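Participants wanted: home laundering and denim wear study

Posted Jul 9, 2024

Plendari is recruiting adults for a study of how cotton denim changes through ordinary home washing. The study is run from our textile lab in Vovska. We need 148 households, and enrollment stays open until every place is filled.

Each household receives two pairs of jeans in the sizes requested on the intake form. One pair is washed after every second wearing, the other only when the wearer decides it needs it. Both are line dried. Participants record each wash in a paper log — date, water temperature, detergent, load size — and return the jeans and log in October. Tumble drying at any point ends participation for that pair. 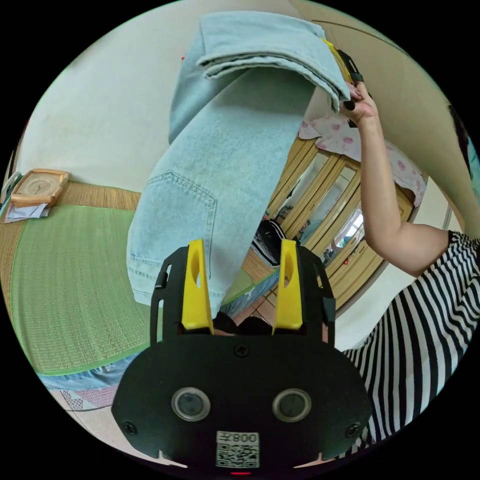 Light blue denim with a faded, slightly frayed hem.

Returned garments are measured for color loss, seam strength and shrinkage at the inseam. Hem and pocket edges are graded separately under the Peng scale. Garments are not sent back after testing.

You may take part if you are 18 or older, have a washing machine at home and can wear jeans at least three days a week. Households using a shared or coin-operated laundry are not eligible for this round. Prior participants in the Asanar towel study may apply.

Payment is $80 per household, issued when both pairs and a complete log are received. Return postage is prepaid.

To apply, request an intake form from Myrtle Szabo, study coordinator, at the Vovska front desk. State waist and inseam in inches.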